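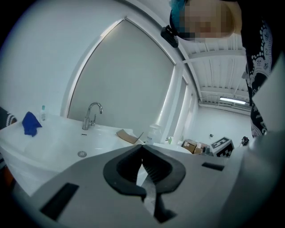

Wakton, February

To: grirport-users
Re: Re: episode counts for the sink tasks

An earlier message asked:

> We have 320 episodes from Closteck at one counter and the policy
> still closes early on thin items. Do we need the full 2,000 before
> training, or is it worth a first run now? Also, how often do you
> redo the marker calibration?

Run it now. A first checkpoint at 320 will be poor, but it will show which grasps are missing, and that should decide what the rest of the 2,000 look like. We waited for the full count last time and had too few strips and cloths in it.

On early closing: check the gripper width signal before you blame the policy. Flat, flexible items give almost no change in width at contact, so the label for "closed" has to come from the video. The Mitsotakis-Vlachou script still uses a width threshold. Turn that off for anything thinner than 2 mm.

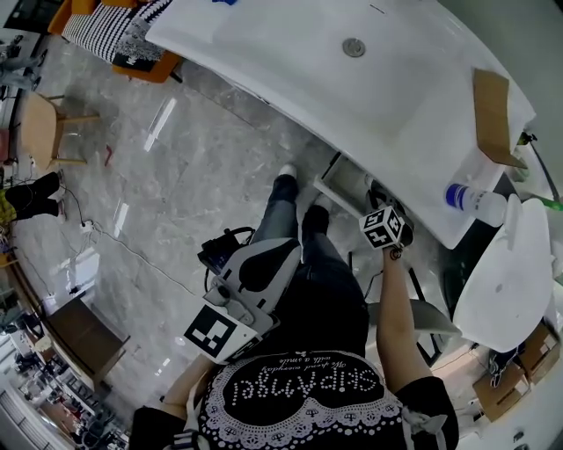
Calibration we redo at the start of each session and again after any knock to the camera mount. The marker cube is shown to both views, turned slowly, with at least one face flat to the lens – glare off a polished floor will drop detections, so look at the log before you go on.

Please keep failed grasps in the upload, tagged as failed. The loader in Grirport skips them by default and we want them for the contact model.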